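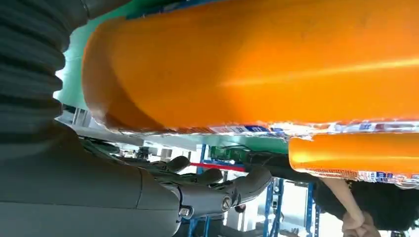

*Figure 5.1. Two orange packages, one above the other. The printing on the labels is much harder to read than the color.*

# Chapter 5: Wrappers, Bottles, and Boxes

Before we get into the chapter proper, go and look in a kitchen cupboard for a minute or two. Pick up whatever is nearest and notice what your hand meets first. Chances are it will be a wrapper, a cap, or the side of a carton, and the thing you paid for is somewhere inside!

My old teacher Siobhán Ó Briain used to start her packaging course this way every May, with a table full of shopping and no lecture at all, and I have borrowed the habit gladly. We will spend this chapter with ordinary packages – the glossy, the crinkly, and the plain – and ask how each one behaves when it is lifted, stacked, or put away. Shiny surfaces throw back so much light that a deep orange can look almost white in places, as you'll notice with the item over the green tabletop.

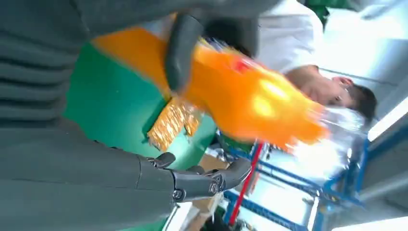 ## 5.1 Soft and Stiff

A soft package takes its shape from what is in it and from whatever is pressing on it. A stiff one keeps its own shape, so it can stand in a row with its neighbors. Most tables where people are sorting things end up with both kinds, and the three capped orange bottles standing side by side near a crumpled plastic sheet make a good pair to compare. Keep the plain cardboard box in mind too, as we return to cartons in Section 5.3.

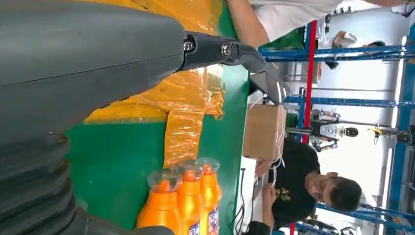 ## 5.2 Before You Read On

Gather 5 packages from home and set aside 20 minutes. Sort them first by feel with your eyes closed, then by sight, and write down any that changed groups.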